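第五百四十二页
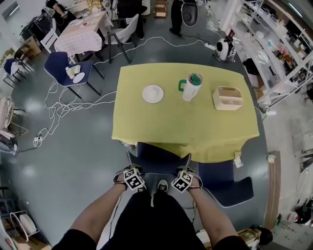 桌布、盘子和那只绿盖子的保温杯

先说清楚，那篇书评是我写的，三千字，一个字都没有请人代笔，所以后来挨的骂也都归我。

我叫Oliwia Sowa，给一个叫Stunent的读书网站写东西，写了好几年。稿费嘛，够买咖啡豆，不够买咖啡机。我写得快，编辑Othmane就喜欢我这一点。他给我派书的时候从来不问我想不想看，只在邮件标题里写书名，正文写一个截稿日期，完了。连句“你好”都没有。我刚开始还以为他讨厌我，后来见过他给别人写的邮件，也是这样，心里才舒服了。

五月里他派给我一本《Flodholm》。作者是Concetta Bassi，以前写过两本薄薄的东西，我都没读过，这一本却厚得可以拿来压泡菜。出版社Maglaya直接把书寄到我家，信封里还塞了一张卡片，印着一句“愿您在岛上停留得久一些”。我当时就翻了个白眼，心想岛，又是岛，这两年的小说家是不是都搬到岛上去了？

可是我跟你们讲，这书好看。真的好看！

故事是这样的：有个叫Flodholm的小岛，岛上有个灯塔，灯塔早就不用了，守灯塔的女人还住在里头。她丈夫年轻的时候划船出去，没回来。她也没怎么哭，就开始写信，写给他，写完了放进饼干盒里。写了一辈子。中间隔一章就穿插一封信，有的信特别短，就一句“今天的土豆发芽了，我没舍得扔”，有的信长到我得起来倒杯水再接着看。后来岛上来了个年轻人，说是来量海岸线的，租了她的阁楼。读者一看就知道这年轻人有问题，他问的问题太多了，而且老盯着饼干盒看。

我看了四个晚上。第四个晚上已经快两点了，我缩在沙发上，腿上盖着外套，看到年轻人终于趁她去码头买鱼，把饼干盒抱到桌上，掀开了盖子。然后是这么一句：

“盒子里最上面的那一封，收信人写的是”

没了。

右下角印着页码，542。翻过去是一张白纸，再翻过去就是封底。

我坐在沙发上，真的，浑身起鸡皮疙瘩。连句号都没有！她居然连句号都没有给！我把那句话念出声来，念了好几遍。收信人写的是。收信人写的是。写的是谁呢？是她丈夫？是那个年轻人？是我？（两点钟的我觉得是我。两点钟的人什么都觉得是写给自己的。）

我爬起来开电脑，一口气写到天亮。那篇书评我现在还能背出几句来，因为后来被人截图截得太多了。我写道：“Bassi做了当代小说家里最有胆量的一件事：她在读者伸手的那一刻，把手抽走了。”我还写道：“一辈子的信，最后停在收信人的名字之前，这个空白比任何名字都响。”我还提到了我外婆，说外婆去世以后我们在她抽屉里找到过一个没写完的信封，只写了街名，没写门牌。这件事是真的，我本来一直不想写，那天早上不知怎么就写进去了。

写完发给Othmane，他回了一个字：“好。”他平时是连这个字都不回的。

文章上线以后，前两天风平浪静。网站底下的留言嘛，一向就是那么几个人，有个老先生每篇都要问字体能不能调大。第三天留言开始多起来了。我那天在Thảo家吃饭，她做了一大锅米粉，我一边吸溜一边拿手机看，还跟她炫耀，说你看，大家在讨论那个结尾。

Thảo凑过来看了一眼，说：“他们怎么都在说第五百九十九页？”

我说什么五百九十九页。

她把手机拿过去，往下划，念给我听。有个人写：“请问作者看的是哪个版本，我这本最后一页是599，收信人在下一页就写出来了呀。”另一个人写：“笑死，她把缺页当留白。”再一个人写得比较客气：“会不会是装订问题？建议联系出版社换一本。”

我那口米粉就那么挂在嘴上。

Thảo这个人是教数学的，她放下手机，很平静地说：“少了五十七页。”

我说我会减法。

她说：“那你看到最后一句没有句号的时候，就没有想过……”

我说我想过！我想的是她好大胆！

Thảo开始笑，先是捂着嘴笑，后来趴在桌上笑，碗都跟着抖。我坐在对面，脸烫得可以煎蛋。说来也怪，我第一个念头居然是：那信到底写给谁的？下一页就有，留言的人说下一页就有。可是我问不出口。几百号人都知道，就我这个写了三千字的人不知道。

当天晚上我给Othmane打电话。他接起来，我说我那本书是缺页的。他半天没说话，我听见他那边在烧水，水壶叫了又停了。然后他问：“你那篇，哪几句是跟结尾有关系的？”

我说：“全部。”

他说：“外婆那段呢？”

我说外婆那段也是从结尾引出来的。

他又不说话了，后来说，先挂着吧，别删，删了更难看，等他问问出版社。

我一夜没睡好。第二天一早，门铃响，快递，Maglaya寄来的，一本新的《Flodholm》，厚了一截，卡片还是那张卡片，“愿您在岛上停留得久一些”，下面有人用圆珠笔加了一行：“非常抱歉，您那一册漏了几个书帖。Pirmin Leitner。”

这个名字我认识，版权页上印着的，他是译者。一个译者怎么会管寄书，我到后来才弄明白：Maglaya一共就那么几个人，他翻完了书还要帮忙装信封，我那本缺页的就是他亲手装进去的。

我把新书放在餐桌上，跟旧的那本并排，没打开。

你们可能要说我矫情。行，我矫情。可是你想想看，我那时候心里已经有一个结尾了，就停在“收信人写的是”，我为它熬过夜，我把外婆都搭进去了。现在旁边放着五十七页纸，里面有个名字，一翻就没了。万一写得不好呢？万一那封信真就是写给丈夫的，“亲爱的某某”，平平常常，那我怎么办？我要承认我比她写得好吗？哪有这样的书评人。万一写得好，那就更糟了，我就是个彻头彻尾的傻子。

所以我拖。我擦了冰箱。我把所有的调料瓶按高矮排了一遍。我给Thảo发消息问米粉的做法，她回我：“看书。”

拖到下午，邮箱里来了一封信，发件人Concetta Bassi。

我看见这个名字的时候差点把杯子打翻。我以为她要骂我，换我我也骂，人家写了六年（访谈里说的，六年），结尾改了不知道多少遍，结果有个人跳出来说您最高明的地方就是没写结尾。

信不长，我大概讲一讲。她说她读了我的文章，先是在火车上读的，笑出了声，对面的小孩被她吓着了。到家又读了一遍，这回没笑。她说有一件事想请教我：信封上只写了街名的那一封，后来我们家怎么处理的？

就这一个问题。一句没提缺页。

我对着屏幕坐了很久。我先写了一大段道歉，写得特别长，什么职业素养，什么深表愧疚，看着像银行发来的，就删了。最后我老老实实回答她的问题。我说那个信封里其实有信，我妈拆了，看了，放回去，一直没告诉我写的什么。我那时候小，不敢问，长大了忘了问，等想起来要问的时候，又觉得那么久都没问，再问好像有点奇怪。信封现在应该还在我妈家，跟保修卡和旧存折放在一起。

那条街名我倒记得，叫Tena街。我们家没有人在那条街上住过。

发完这封信，我就去拿了新书，翻到542页。我想好了，总得看，看完该丢脸就丢脸。结果我的眼睛停在那句话上，“收信人写的是”，手指捏着页角，捏了好一会儿，页角都捏软了。

然后我翻过去了。

我不打算在这里告诉你们那个名字。想知道的自己去买，书不便宜，等打折也行。我只能说我一个都没猜中，不是丈夫，也不是那个年轻人，当然更不是我。看到那个名字的时候我啊了一声，很大声，楼上还跺了一下地板（楼上那家平时拉椅子拉得震天响，我可从来没跺过天花板）。我回过头去翻前面，第三章就提过这个人，就一句话，买煤油那里，我看的时候完全滑过去了。

后面五十几页我是站着看完的。为什么站着我也说不清，本来是想站着先看一页，看着看着就忘了坐下。那个守灯塔的女人从码头回来，手里提着鱼，看见饼干盒开着。她没发火，她问年轻人吃不吃鱼。然后两个人就做鱼，刮鳞、切洋葱，写了整整九页做鱼！我要是编辑肯定会让她删。可是那九页里头她慢慢地把什么都说了，一边说一边让他递盐。

有没有缺点？有。年轻人最后那段独白太长，量海岸线的人说话怎么像念诗。还有倒数第二章突然冒出来一场暴风雨，我觉得没必要，岛上小说好像不下一场暴风雨就不给出版似的。但是最后一页，怎么说呢，最后一页是有句号的，那个句号放得很稳。

我给Othmane打电话，说我要重写。

他说：“多长？”

我说三千字。

他说：“旧的那篇怎么办？”

我说留着，两篇放一起，旧的标题后面加个括号，写“至第542页”。他想了想，说这样像连载。我说那就当连载。他又说那几个骂人的留言要不要关掉，我说别关，他们说得对呀，第一个问版本的那位我还得谢谢人家呢。

第二篇我写了好几天，写得一点都不快，Othmane催了两次，第二次的邮件标题是“？”。第一篇我是一鼓作气冲下来的，这一篇每写一段都要回去翻书，怕又漏了什么。我把做鱼那九页抄了一段进去，把暴风雨批评了一通。外婆我没有再写。

交稿那天我给我妈打了个电话。

我本来打算绕着弯子问的，先聊聊天气，聊聊她的膝盖。她膝盖倒是好些了，在讲邻居家新装的雨棚，挡了她晾衣服的太阳，讲了好长一段。我嗯嗯地听着，听着听着就打断她了，我说妈，外婆抽屉里那封信，写的什么？

她说：“哪封？”

我说只写了街名的那封，Tena街。

电话那头停了一下，我听见她把电视关小了。她说：“你怎么想起来问这个？”

我说看了本书。

她说：“你等一下，我找找，我也记不全了。”

然后她就把话筒搁下了，也没挂，就搁在桌上。我听见她走开，拖鞋啪嗒啪嗒的，听见抽屉拉开，卡住了，她骂了一句，又使劲拉了一下，接着是翻纸的声音，翻了很久，中间她还自言自语，说这个洗衣机都扔了还留着保修卡干什么。我把手机贴在耳朵上，在厨房里站着，锅里的水开了，我伸手把火关了。

拖鞋声又回来了。

“找着了，”她说，“你那边有没有笔？”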